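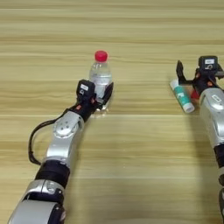
How to clean a reusable water bottle and get rid of the smell

A plastic drink bottle that gets used every day needs more than a rinse under the tap. The inside picks up a film, the lid holds on to old water, and after a week or two everything you drink from it tastes a bit like a cupboard. The method below takes a few minutes of work plus a soak, and uses things most kitchens already have.

It suits clear or coloured plastic bottles and most stainless steel ones. Check the maker's instructions first if yours has a painted finish, a filter or a built-in heating element. Thin single-use bottles are not covered. They soften in hot water, the necks are too narrow to scrub properly, and they should go in the recycling.

What you need

Dish soap
Bicarbonate of soda
White vinegar
A bottle brush long enough to reach the base
A small brush for the lid (an old toothbrush is fine)
A cotton bud or wooden skewer
A clean tea towel or drying rack

Everyday wash

Do this at the end of each day, even if the bottle has only had water in it.

1. Empty the bottle. Don't top up yesterday's water.

2. Take off the lid and pull out anything that comes out by hand, such as a straw, a mouthpiece or a rubber seal. Put the small parts in a cup so they don't go down the sink.

3. Add a few drops of dish soap and half fill with warm water. Warm from the tap is enough. Don't use water straight from the kettle in a plastic bottle, as it can warp the base and the thread.

4. Scrub the inside with the brush, working from the base up. Spend most of the time on the curve where the base meets the wall and on the shoulder just below the neck. Those two spots get missed.

5. Wash the lid separately with the small brush. Go around the thread on both the lid and the bottle.

6. Rinse until there are no bubbles left, then rinse once more. Soap left behind has its own taste.

7. Stand the bottle upside down on a rack with the lid off. If you only have a bench or table to work on, fold a tea towel and prop the neck on the fold so that air can get in underneath. A bottle sitting flat on its mouth will stay damp inside, and it will leave a ring on timber.

Weekly soak

Choose one of these. Don't do both at once, because vinegar and bicarb mostly cancel each other out when mixed.

For cloudiness or white scale: vinegar. Mix one part white vinegar with four parts water. For a 1000 mL bottle that is 200 mL of vinegar topped up with 800 mL of water. Leave it for 90 minutes, or overnight if the scale is heavy. Empty, scrub and rinse.

For smells or an old cordial taste: bicarb. Put two teaspoons in the bottle, fill to the brim with warm water, and shake with the lid on until the powder dissolves. Loosen the lid, stand the bottle in the sink and leave it overnight. Empty and rinse well in the morning.

Put the lid and seals in a bowl of the same mixture while the bottle soaks. The smell is more often in the seal than in the bottle.

Cleaning the seal

Lift the rubber ring out with the blunt end of a skewer. A knife will nick it, and a nicked ring leaks. If there are black dots on the ring, scrub it with a paste of bicarb and water. Run a damp cotton bud around the groove it came from. Dry both before putting the ring back, and make sure it sits flat all the way around.

If the dots won't come off, replace the ring. Many bottle brands sell them as spares. Take the old one to the shop with you, as sizes that look the same often aren't.

Things to avoid

Bleach. It can be used safely at the right dilution, but most people guess the amount, and the smell stays in plastic.

Steel wool or scourers. They scratch the inside and the scratches hold grime.

The bottom rack of the dishwasher. If the bottle is marked dishwasher safe, put it on the top rack and stand the lid beside it. Narrow bottles come out cleaner by hand.

Storing with the lid on. Leave it off until the next time you fill up. If the bottle is going away for the season, make sure it is bone dry and put a square of paper towel inside.

When to replace it

Throw out a plastic bottle when it has deep scratches inside, a crack anywhere near the thread, or a smell that is still there after two bicarb soaks. Fill it and tip it over the sink to check for leaks before you blame the seal. Check the base for the recycling number and see what your council takes. Lids usually have to go in separately.

Comments

Fiona Halliday
I used the bicarb soak on my son's footy bottle and it came up well. The lid needed a second go. Does this work for the bite valve on a hydration pack?

In-ho Tak
Fiona, yes for the valve, same strength. The hose needs a proper long hose brush, as the soak won't shift anything stuck halfway along.

Judit Bozsik
Our water is very hard and 90 minutes did nothing. Overnight worked. I now do it every second week and the scale doesn't get a chance to build up.

Szabolcs Győri
Can the vinegar be kept and used again?

In-ho Tak
Once it has been through a dirty bottle, tip it out. You can pour it around the sink strainer on the way down.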